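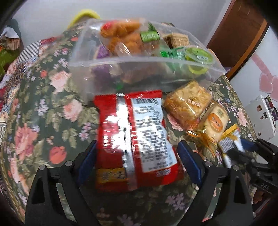 Snack sorting task, red packet between the finger pads, wrist camera view.

Ticket: Gripper width drops out on shiny packets
Product: Vostell hand-held gripper
Project: Erurari home tasks
Opened by: Siu-fong Shek
Priority: Normal
Status: Resolved

Problem

I am recording demonstrations of a snack sorting task by hand. Each one is the same: pick up a single packet from the table, move it to the side, let go, and come back to the start. With the wrapped cakes the recordings pass the check. With the red packet, a lot of them get rejected on upload with "width signal lost". The message points to the moment when the fingers close.

I recorded 100 demonstrations on Monday and 12 were rejected. All 12 were the red packet.

What I tried before opening this ticket

Restarted the recorder. No change.
Wiped the camera lens and both blue pads with a dry cloth. No change.
Checked the screws on the finger frames. None were loose.
Closed the fingers on nothing, slowly, several times. The width trace was clean every time.
Moved more slowly toward the packet. Slightly better, but I still got rejections.

Reply from Cheema support

Thanks for the list, that saves some time. Please send two of the rejected recordings and one good one with a cake. Also let us know which version of the recorder you have and whether there is a lamp over the table.

Reply from Siu-fong Shek

Files are uploaded. The recorder is the September release. There is a ceiling lamp, a bit in front of where I stand. I can't move it but I can turn it off.

Reply from Cheema support

We went through the files. The fingers and pads are fine. The width is read from the camera picture, by finding the edges of the two blue pads. The plastic on the red packet is crinkled and throws bright reflections right next to the pads. In the rejected files the tracker takes one of those reflections for a pad edge, the width jumps, and the check throws the file out. The clear zip bag behind it has glare as well, but it is farther from the pads and we don't see it causing errors.

Please try these in order and report after each one:

1. Turn off the ceiling lamp and record 8 demonstrations with the red packet.
2. If any are rejected, set exposure to manual in the recorder, one step darker than the automatic value. Record 8 more.
3. Run the open and close calibration again after changing exposure. The old calibration will not match.

You don't need to change the tablecloth. The flower pattern is not a problem for the position tracking – it gives the tracker plenty to hold on to.

Reply from Siu-fong Shek

Step 1: 2 rejected out of 8.
Steps 2 and 3: none rejected out of 8. I left the lamp off for these. The picture is darker but I can still make out the packets on playback.

Do I need to redo the cakes at the new exposure, or can I keep the old ones?

Reply from Cheema support

Keep them. Mixed exposure is fine for training as long as each file passed the check. Only the 12 rejected ones need to be recorded again. Please delete those from the upload folder first – if they stay there, the Bosex export picks them up by name and skips the new ones.

Reply from Siu-fong Shek

Deleted and recorded again, all 12 accepted. Export ran without skipping anything. You can close this.

Closed by Cheema support. Cause: reflection read as pad edge. Fix: manual exposure one step down, lamp off, recalibrate.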